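FOR IMMEDIATE RELEASE
2022-07-08

Aranda Opens Self-Serve Snack Counter for Staff and Visitors at Flallov Building

Aranda, the workplace food service company, today announced the opening of a self-serve snack counter on the ground floor of the Flallov building. The counter replaces the two vending machines that had served the lobby and will be open on working days from 8 a.m. until the building closes. It is available to the 272 people employed in the building and to their registered guests.
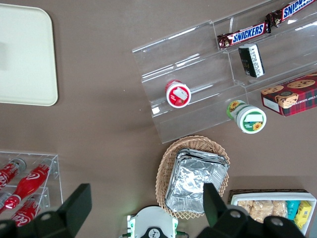

Aranda planned the counter for small spaces where a full cafeteria is not practical. Packaged snacks are shown on stepped displays so that customers can see the choices from a standing position and pick up an item without moving others. At the Flallov building, a clear tiered stand holds Snickers bars on its top level, with other packaged items on the levels below, and a woven basket with a scalloped rim is set out on the same brown tabletop. Payment is by employee badge or by card at the front desk.

The selection will be reviewed every 3 months. Employees may suggest items by leaving a note at the front desk or by writing to the Aranda site office. Requests received since the trial period in January have led to a wider choice of cookies and to the addition of fresh sandwiches, which were not sold from the machines.

"People in this building asked for something quick that they could look at before they bought it," said Arnel Dimaculangan, site services manager for Aranda. "We kept the counter small so that it can be restocked before lunch and again in the afternoon."

Sandwiches are prepared each morning by Doritz, a local kitchen that can supply up to 200 portions a day. They are individually wrapped and delivered before the counter opens.
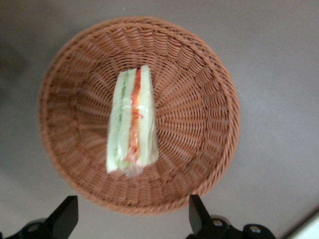 Any sandwiches left at closing are removed the same evening and are not offered for sale the next day. Doritz will change its fillings with the season, and a meatless choice will be available every day. Allergen sheets are kept at the front desk and may be requested at any time.

The table displays and baskets were supplied by Nanano under an existing agreement with Aranda. Tenants who wish to order sandwiches for meetings should contact the site office by noon on the previous working day.

Media contact: Aranda Site Services, Flallov building, ground floor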